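Monday, May 4, 2020

Thread: maintenance notes for the gripper on our Plestano arm. Covers the fingers, the wrist camera, the cable and the zero offset. Mostly so that I have it in one place before the next service.

1/ The arm runs pick and place on small household objects, at floor level and up to the underside of things. It has done this since March. The gripper came from Dramura. The controller is a Han unit on firmware branch 5, which matters for the zeroing further down.

2/ Service interval is 1000 grasp cycles. The counter is in the controller log, not on the pendant. The figure on the pendant resets on power-down and should be ignored.

3/ I brought this service forward to 581 cycles. Closing force was reading high at the end of travel and the fingers were stopping short of their commanded position by a small but steady amount. Same error on every object, so not the objects.

4/ Order of work: power state, cable, fingers, linkage, zero, camera, test grasps. I used to do the camera first. Any work on the fingers then disturbed the view and I had to do it again.

5/ Power state. Park the arm, brake on, drive power off, logic power left on. Logic power keeps the encoder values live, so you can move the fingers by hand and watch the numbers. If the fingers will not move by hand, the drive is still holding. Go back and check.

6/ Cable next. Take hold of the connector body, not the lead, and try to rock it in its bracket. There should be no play. Then follow the lead back with a fingertip and feel for flat spots where it has been pinched.

7/ Ours had one flat spot, short, outer jacket only. I moved the first cable tie back a little so the bend falls somewhere else. No repair needed. Noted in the log with a position so it can be compared next time.

8/ Do not pull the tie tight. The lead needs to slide through it when the wrist turns. If it can't, the connector takes the load.

9/ Fingers. Wipe down with a dry lint-free cloth first, then one dampened with isopropyl alcohol. Dark plastic hides grime well, and grime in a seam looks a lot like a crack.

10/ Inspect under a torch held low and to one side. Scuffs are fine. What I look for is anything that catches a fingernail, and any line that was not there at the last service.

11/ One of our fingers has a small notch partway up the face. I log notches by where they sit along the finger and whether the edge is raised. A raised edge gets taken down with a fine file. A sunken one is left alone.

12/ The seam below the oval opening gets its own check. Press above it and below it in turn and look for movement across the line. The tip takes the side load when the arm reaches up under something, so this is where I would expect trouble first.

Wrist camera view with the fingertip up against the underside of a black housing, close to the chrome rod. The seam runs round the finger just under the opening. The connector and its bracket are down by the grey body.

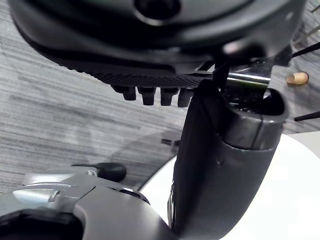 13/ Linkage. With logic power on, open and close by hand through full travel, slowly, and watch the encoder. The value should change smoothly. A jump means a tooth or a coupling. A flat patch means the finger is moving and the shaft is not.

14/ We had a flat patch near fully closed. Cause was a grub screw that had backed off slightly on the drive coupling. That accounts for the position error and for the force reading: the controller kept pushing to reach a position it could not get to.

15/ Clean both threads, medium-strength threadlock, tighten to the value in the Dramura sheet and leave it overnight. The bottle says less. I have had one come loose again by going with the bottle.

16/ No grease on the finger pivots. They are plain bushes and run dry. An earlier service had put grease in ours, and carpet fibre had collected in it and packed hard. It took most of an afternoon with a wooden cocktail stick to clear.

17/ Carpet fibre is the main consumable problem in this setup, if fibre counts as a consumable. Vacuum the floor before a run and again before a service. A brush nozzle is enough. Keep the nozzle away from the camera.

18/ Zeroing. On branch 5 of the firmware, the gripper zero is stored separately from the arm zero. Restoring an arm backup does NOT restore the gripper. I lost a morning to that one.

19/ Procedure: close on the Grondomo gauge block at lowest force, wait for the reading to settle, store, open, close again, compare. If the second reading differs from the first, the linkage still has play and there is no point in storing anything. Go back to 13.

20/ Repeat the compare 4 times. I accept one count of spread on the encoder. More than that and I take the coupling off again. This time there was no spread after the grub screw was done.

21/ Camera. Blow the lens clean, do not wipe it dry. Check the mount screws with a short key. Then bring the gripper to its reference pose and compare the live view with the stored one. I use the base of the finger as the datum, as the tip shifts with wear.

22/ If the base lines up and the tip does not, the camera is fine and the finger needs looking at. If neither lines up, the mount has moved. It saves a full recalibration to work out which before touching anything.

23/ Exposure is locked, gain is locked. Auto exposure is no use when a white surface fills one corner and a black part fills another. I set it so that there is still detail on the dark plastic and let the white go where it wants.

24/ Test grasps: small wooden peg, soft cloth, something smooth and round. Lowest force first, then working force. Then one slow reach up under a fixed object with the force limit set low, to see that the limit trips when the tip makes contact.

25/ Limit tripped where it should. End-of-travel force is back to the normal band and the position error has gone. Counter reset in the log, with a note that the interval was cut short and why.

26/ Parts to have on the shelf: one spare finger pair, one coupling with screws, one camera lead, ties. The coupling is the item with the longest lead time. Order it before you need it.

27/ Open item: the flat spot on the lead. If it is worse at the next service I will reroute along the other side of the wrist, which means a longer lead and a new clip. Drawing to follow when I have done it.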